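Home | Groups | Meetings | Minutes | Contact
Search this site Go

Pulier Handling Group
Minutes of the Safety Meeting held on Wednesday at 2 p.m., Sasness Building

1. Minutes of the previous meeting
Agreed as a correct record, with one correction to item 4 (the spare cable was ordered in March).

2. Unplanned release during food handling trials
The meeting received the report on the fault. During a series of 200 transfers, the hand opened without command at transfer 112 while the arm was still moving. The item fell outside the mat and the arm carried on to the end of its path. The emergency stop was pressed by the operator. There was no injury.

The log showed that the grip signal had been lost for 40 milliseconds. The Fevine controller had treated the loss as an instruction to open. Members noted that this setting had been left unchanged after the last software update.
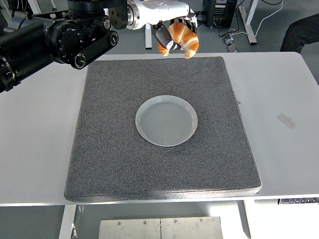 Figure 1. Food handling task: croissant held over the mat, with plate.

It was agreed that the hand must hold its position on loss of signal, and that the arm must stop at the same time. The supplier, Tesfamariam, would be asked to confirm the change in writing.

3. Access to the work area
The meeting considered how close staff may sit or stand while the arm is powered. The present rule was found to be unclear - it refers only to the front of the table. Revised wording to be circulated.

4. Actions
Change to controller setting: engineering team.
Letter to supplier: secretary.
Trials at reduced speed only until both are complete.

5. Next meeting
Same time and room, date to be confirmed.

Contact us | Copyright Pulier Handling Group | Back to top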